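Rules for grippers, and why I've come to love them

I used to skip the rules page. Any project I joined, I went straight for the hardware and figured the guidelines were for people who hadn't held a gripper before. Then I spent most of March going through 256 hand-held demos for Tresness, our little home-objects project, and I've come out the other side a total convert!

What got me was how much one line of text can do. Ours used to say "grip the object securely." Everyone did, and everyone did it differently. Some people pinched things by a corner, some squeezed until the pads bowed, and a robot learning from all that would have picked up every one of our bad habits at once. So we rewrote the grasp section from scratch, borrowing the layout (and a lot of the nerve) from the Skornura handbook, which is wonderfully blunt.

The new version has 8 rules, and these are the ones I keep going on about:

Both pads make contact before you lift. If one side touches first, open up and go again.

Grip the sides. Stay off screens, lenses and buttons, even if the thing is switched off.

Hold still for 2 seconds after the lift. This feels like forever the first few times.

Leave the room the way people live in it. I argued for this one and I'm very proud of it. A demo on a bare table is easy to read, but the robot we want has to cope with rugs, chairs, cords and whatever got left on the floor.

If you drop it, keep the take and mark it as a drop. Don't quietly delete it.

The side-grip rule gets the most questions, mainly for boxy gadgets with controls all over the back. My answer is always the same – find the two flat edges, square up, close slowly.

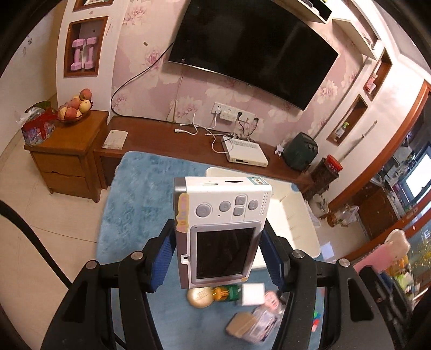
Instant camera, one blue pad on each side, screen and buttons left clear.

I still want to fix the wording on soft packaging, where "contact" can mean almost anything. Plelent has a draft that talks about how far the wrapper is allowed to crumple, and I like it a lot, though it runs long. Once we settle on something I'll try it on the next batch (about 300 takes, if the schedule holds) and post the full text with the changes marked.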